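Lorkcombe, 24/08/2025

# Council keeps paper forms, asks residents to write neatly

Lorkcombe will go on accepting handwritten permit applications for at least another year, after councillors voted 5 to 1 on the matter most likely to fill the public gallery since the business with the duck pond.

The town had planned to close the paper counter at the end of the summer and move everything to Malik, the online permit system it bought two winters ago. Malik handles dog licences, fence heights, sandwich boards, street parties and the right to burn a modest pile of leaves. It does so quickly, provided the applicant has an email address, a second email address, and a civic number that Malik believes in.

The trouble is Nasard Road. When the street was extended in the 1970s, the new houses were numbered from the far end, so there are two of several addresses. The letter carrier has coped with this for decades. Malik regards it as fraud.

"I was told my house was a duplicate," said Yen-ting Shih, who has lived in the original number 218 for most of her adult life and who presented the petition. "I phoned and asked which of us was the copy. They said the system would let me know."

The petition ran to 3776 names, a striking figure in a town where municipal elections are often decided by who remembered. It was submitted on paper. The clerk's office spent much of July checking it by hand, a task the staff report describes as "a learning opportunity."

The report itself is worth a look for anyone with a free evening. It compares the two systems over the spring and finds that paper applications took longer to process but were abandoned far less often. People who begin a paper form tend to finish it, possibly out of spite. People who begin one on Malik tend to reach the page asking for a site plan in a format their computer has never heard of, and go and do something in the garden, where they build the fence anyway.

It also sets out the cost of keeping the counter open: one part-time position, a filing cabinet that is already paid for, and supplies.
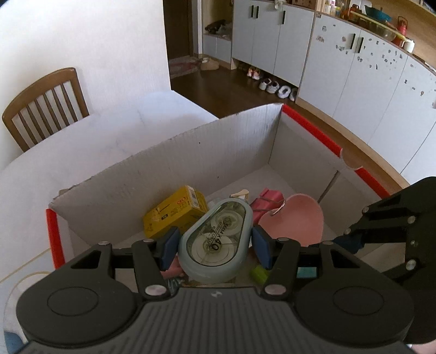

Supplies took up a surprising share of the evening. Under a bylaw older than most of the people enforcing it, a form with a mistake on it must be struck through in ink, initialled and dated, and a form with more than six such corrections has to be started again. Applicants have been getting around this for years with whatever was in the kitchen drawer, and the counter has been sending them home for it. The new rules allow white correction tape, the ordinary 5 mm kind that comes in a plastic dispenser, as long as the change is still initialled beside it. Liquid correction fluid remains forbidden. Asked why, the clerk said the old forms had stuck together in the cabinet and that there was a stretch of the late 1980s they could no longer get into.

One councillor wanted to know whether tape might be used to alter a form after it had been stamped. The clerk said that it could, and that so could a pen. The councillor asked for this to be minuted.

Pencil was considered and rejected. Green ink was considered at some length, on behalf of a resident who has written to the town in green ink since before amalgamation and who was sitting in the second row. It will be accepted, though not encouraged.

The lone vote against came from the councillor for the harbour ward, who said the town had paid good money for Malik and ought to get some use out of it. He pointed to Ustholm, up the shore, where everything went online three years ago and the old permit counter is now a place to buy fudge. He had visited. The fudge was very good, he said, and there had been no lineup.

Ms. Shih replied that she had visited as well, and that there had been no lineup because the permit people could not be found. A man ahead of her had tried to hand his septic application to the girl at the till. She took it, apparently, and was quite helpful.

Staff will spend the coming year trying to teach Malik that Nasard Road exists twice. The vendor has offered to fix the problem by renumbering the street, at the residents' expense, a proposal that was read aloud and then followed by a silence the minutes record as "discussion." A second option, adding the letter A to the newer houses, was popular with the owners of the older ones. The owners of the newer ones suggested the letter might go the other way. That question comes back to council when there is a report on it, and there will be a report on it.

For now, the counter at the town hall keeps its usual hours, mornings only, closed for lunch. Forms are in the rack by the door, except for the fence form, which has to be asked for. It was taken out of the rack last year when the town was trying to discourage people from using it, and the rack slot now holds bus timetables.

There is one change to the forms themselves. The box marked "Fax" has been removed after a review, and the space given to "Reason for application," which residents had complained was too small. The clerk asks that people not see the extra room as a challenge. Last year's record was set by an application for a garden shed that ran over the box, down the margin and onto the back, and took in a neighbour's behaviour, the death of a much-loved elm and a short passage on the French Revolution – it was approved the same afternoon.

Anyone who had an application refused by Malik as a duplicate may resubmit it on paper without paying the fee a second time. They should bring the refusal notice with them. It was sent by email, and the clerk would like it printed. There is a printer at the library, ten cents a page, and it can be booked online.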